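3.2. Lo que queda sobre la mesa

La caja de un teléfono es, de todos los envases domésticos, el que con más dignidad se resiste a la basura. De los 89 hogares encuestados, 52 conservaban al menos una; Purba y Saragih la llaman «reliquia de cartón», y no vamos a discutírselo. Guardada entera ocupa poco. Abierta se multiplica: tapa, base y bandeja interior reclaman cada una su trozo de mesa -- y ninguna sirve ya para gran cosa sin las otras. La Figura 2 muestra envases de este tipo sobre una mesa clara de dos paneles.
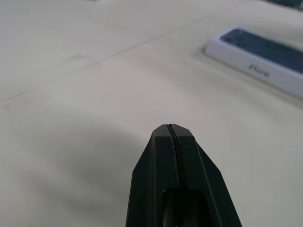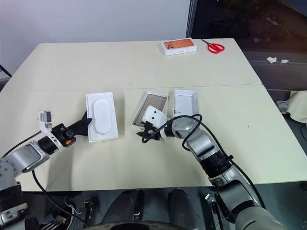

Figura 2. Envases de teléfono sobre la mesa. Primera imagen: caja blanca con la palabra «iPhone» en el lateral. Segunda imagen: bandeja, base y tapa en el panel más cercano; al fondo, una caja naranja con borde blanco y unas tijeras de mangos rojos.

3.3. Motivos declarados para conservar la caja

El motivo más citado fue la reventa futura del aparato. Solo 20 hogares habían revendido alguno.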